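Vernoston, Oct 7, 2019 - I've been packing orders for Dato since we were 2 people sharing one desk, so I'm really happy to be the one telling you this: we're moving our shop to Wang Street in November!

The new place has room for 280 shelves of board games, up from the cramped corner we have now, and the back room will finally hold a proper play area with 4 big tables. Tiko, our own word game, will be on sale there from opening day (we printed 2000 copies, and yes, the lid fits this time).

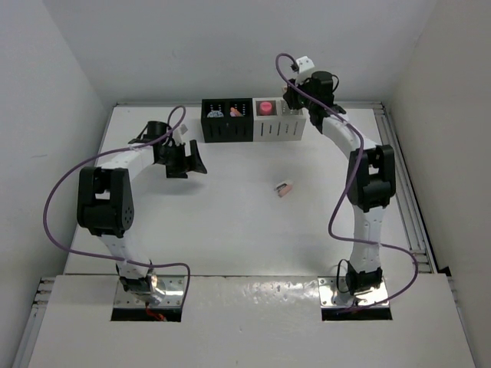 *Two storage boxes against the back wall, with a pair of white and black robot arms reaching toward them.*

Online orders will keep going out as usual through the move, and gift cards work the same in both places. If you have a game on hold with us, you can pick it up at the old counter until we close it, or just ask and we'll carry it over for you.

Game nights start up again once the tables are in - bring snacks, bring your cousins, bring that game with the missing dice. Press questions can go to the Dato shop desk in Vernoston.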